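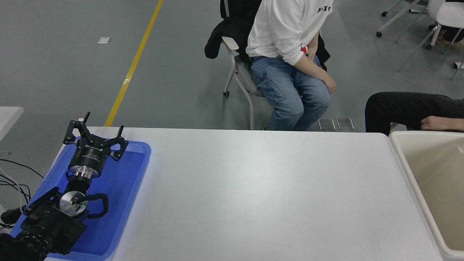
The Unclaimed Articles Room

The Office of Unclaimed Articles at Miltberg receives whatever is left on the Havura ferry and is not asked for within the season. The procedure is set out on a single sheet beside the door. Articles arrive in the blue tray. They are examined on the long white table. If no owner can be established, they are placed in the beige bin at the other end, and on Thursday the bin is taken down to the loading door and its contents leave the care of the Office.

Birthe Þorgeirsson was appointed to the room in January. Her letter of appointment stated that she would be responsible for the description of articles and for the condition of the table, and that she should allow 20 minutes for any article of ordinary size. It did not state what was to be done with the time if the article required less. A glove, for instance, could be described in two minutes, and there were a great many gloves.

In her first weeks she kept strictly to the allowance. She took the glove from the tray, laid it on the table, entered its color, size and condition, and then stood with it until the clock permitted her to carry it to the bin. The table was smooth and did not shine, and things looked plainer on it than they had anywhere else. She came to think that this was the purpose of the table. A scarf that had been somebody's favorite became a length of gray wool with a pulled thread.

Article 258 was a key.

It came up in the tray on a wet morning with an umbrella and a child's raincoat, and she dealt with those first. The key was brass, with a round bow and a paper tag tied to it by kitchen string. On the tag was written, in pencil, "Oddsson, back room, lift the door as you turn." There was no address.

She entered the metal, the length, and the wording of the tag. Under "Owner" the register offered three permitted entries, which were Established, Not Established and Deceased. She left the space blank and took the matter to the Deputy Registrar, a patient man who had held her position for nine years before her.

He observed that there were a number of Oddssons on the island side and that the Office did not conduct searches. It was open to any member of the public to come to the counter and describe what had been lost. He asked whether the article had exceeded its allowance.

She said that it had.

"Then it is Not Established," he said, "and should go across."

She returned to the room and did not take it across. The procedure did not say how an article was to travel from one end of the table to the other, only that it should. She therefore moved the key the width of her hand toward the bin and recorded it as in progress. On the following day she moved it again. The register for this period is in good order, and each movement is initialed.

It should be noted that the ordinary work of the room did not suffer. Hats, spectacles and a boxed cake stand were received, described and carried past the key without incident. Before going home she wiped the table from left to right, lifting the key with one hand, wiping the place beneath it, and putting it back.

During these weeks she thought a good deal about the door. She supposed that it had dropped on its hinges, and that the household had meant for years to have it planed. She supposed that a person who lived there would not need to be told to lift it. The tag had been written for someone else — a neighbor who was to feed a cat, or a daughter coming late. Whoever it was had lost the key on the way, and had perhaps stood in a yard on the island side afterward, and knocked. None of this could be entered. The column headed "Remarks" was reserved for stains.

By the end of the season the key stood within a hand's width of the end of the table. The Deputy Registrar came up to sign the closing figures. The Office had received 785 articles, and 784 had been disposed of. He read the page twice and walked along the table until he reached the difference.

He picked up the key and read the tag, holding it some distance from his eyes.

"Our kitchen door in Fundava was like that," he said. "My mother used her hip."

He put it down again. He did not put it in the bin, nor did he put it exactly where it had been. Miss Þorgeirsson, who knew the place well, saw that it now lay nearer the middle of the table than it had that morning, by a distance that would take four working days to recover.

He then uncapped his pen, wrote "In progress" against the final article, and signed the page. He reminded her that the floor by the second table was due to be swept, and that the tray should be ready by half past seven, when the first boat came in.

She initialed the movement and went to find the broom.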